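Flolard has a newsletter now. I run it, which means I write it at the kitchen table after 9 p.m. and then worry.

We started with 3,766 addresses, most of them inherited from the old Pendham shop.

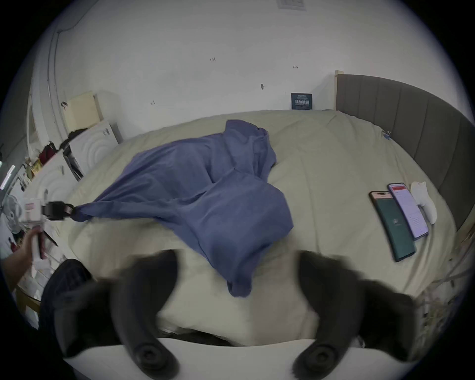
How many people opened the first one? Almost 2,000, and I suspect several were my mother.

Effie Cowie says our subject lines read like parking notices. She has a point - "October Update" was mine. So I tried four new ones on the Montoya list
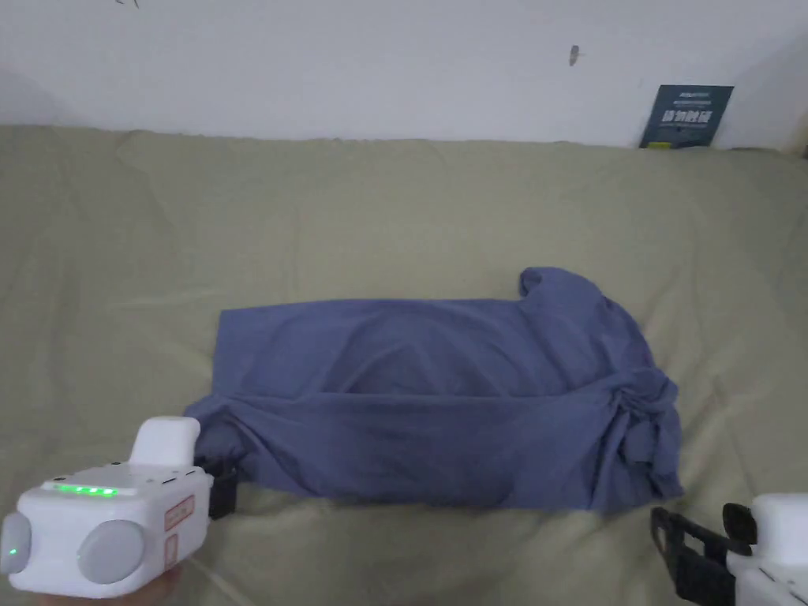 and the one with the typo won by a mile. I've been trying to work out what that says about my career in marketing. Ruaridh Rankin wants typos in everything from now on, and he wants it called a strategy.
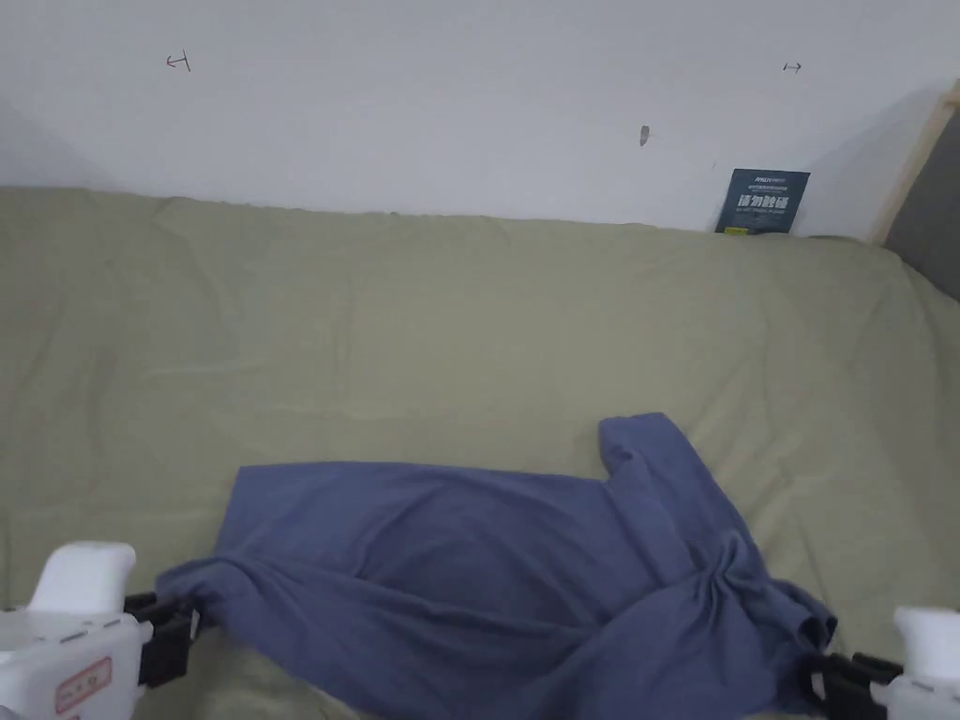
Blue T-shirt, green sheet.

Meanwhile I've cut the social media posts back to two a week. Sales didn't budge, so either they never mattered or our customers are very loyal. I know which one I'm putting in the report.

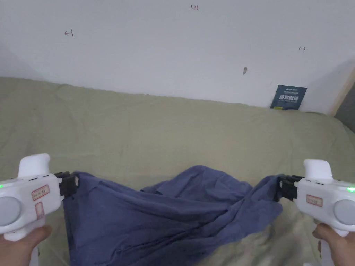

Rhona Paterson wrote: We did the same at Wotodwood and got more replies, mostly asking if we'd closed. Keep the typo.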